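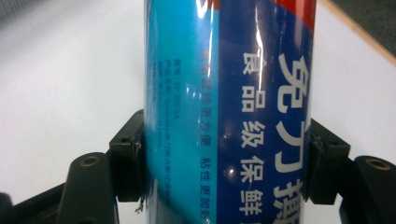

I have used the Evanell stretch lids in my kitchen since June, and I think it is enough time to write a fair review. I bought them with my own money, in the set of 8 pieces, all round, from a very small one for a cut lemon to a large one for a salad bowl. The material is silicone, a little gray and half transparent.

My cooking is simple. I make beans, rice and soup in large quantity and we eat them during several days, so the refrigerator is always full of bowls. Before, I covered them with plastic wrap or with a plate on top. The plate is a good method until you want to put a second bowl over it.

**First impression**

The lids come in a flat carton with a paper sheet of instructions. The whole set weighs 573 grams on my scale, more than I expected, and the silicone feels thick. There was a smell of factory on the first day. I washed them with warm water and soap, I left them on the rack for one night, and the smell was almost gone. On the biggest one it stayed for a week.

**How they hold**

You put one side of the lid over the edge of the bowl and pull the other side with the small tab. On glass and on steel it is easy. My most used bowl is a glass one of 700 ml, and the third size fits it so well that I can lift the bowl by the lid. I don't recommend to do this with soup.

On ceramic the result depends on the edge. I have two old bowls from Macedo with a thick, rounded edge, and there the lid climbs up slowly and after one hour it is open on one side. My neighbor Dalva Rocha has the same set and the same problem with her clay dish. If the edge is wet or has oil on it, the lid also slides, so I dry it with a cloth before.

The large lid is the weak one of the family. The carton says that it stretches to 300 mm, but my salad bowl is only 204 mm across at the base and opens a lot at the top, and the lid becomes so tight that I need a second person. Emerson, my husband, holds the bowl and I pull. For this bowl I went back to wrap.

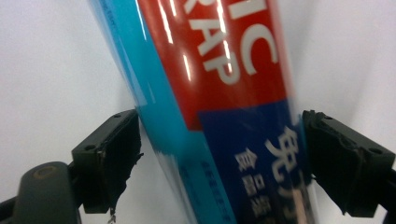

Do these lids replace plastic wrap completely?

For round bowls they do most of the work, but you will still want a roll in the house for rectangular dishes, for half a watermelon and for meat that goes to the freezer. I buy wrap much less often now.

**Food after some days**

Rice stayed soft for three days under the lid, and with the plate it was getting hard on top. Cut avocado became brown as always, because there is air between the lid and the fruit. Beans were good. Onion is a different story: the silicone takes the smell and keeps it. I now have one lid that is only for onion, and I marked the tab with a pen so that Emerson will not put it on the fruit salad again.

**Washing**

They can go in the dishwasher, on the top level. Mine came out clean but with a white powder, I think from our water, which is hard. By hand it is better, only that the border has a fold on the inside where tomato sauce likes to stay. An old toothbrush solves it. Drying takes patience too. I stand them on the side between the plates.

**Comparison with the Lilletti set**

My sister-in-law, Elaine Bezerra, uses the Lilletti lids, and I borrowed them for two weeks. They are thinner and stretch easier, so the big bowl was no problem. But one of them already had a small tear near the tab, and the colors are so strong that you can't see what is inside the bowl. For me it is important to see the food, or I forget it behind the milk. If your hands are weak or painful, take the Lilletti. In the other cases I prefer the Evanell.

**Good points**

- hold very well on glass and steel
- you can see the food
- no tear in any piece until now

**Bad points**

- the large one is too hard to pull
- keeps the smell of onion and garlic
- slides on thick ceramic edges
- only round sizes

I give four stars from five. I took away one star for the large lid, which I almost don't use. When I wrote to the shop about it, a person named Awuor Rashidi answered me the next morning, very polite, and told me that they also sell the middle sizes separately. I will probably order two more of the third size, the one for the glass bowl.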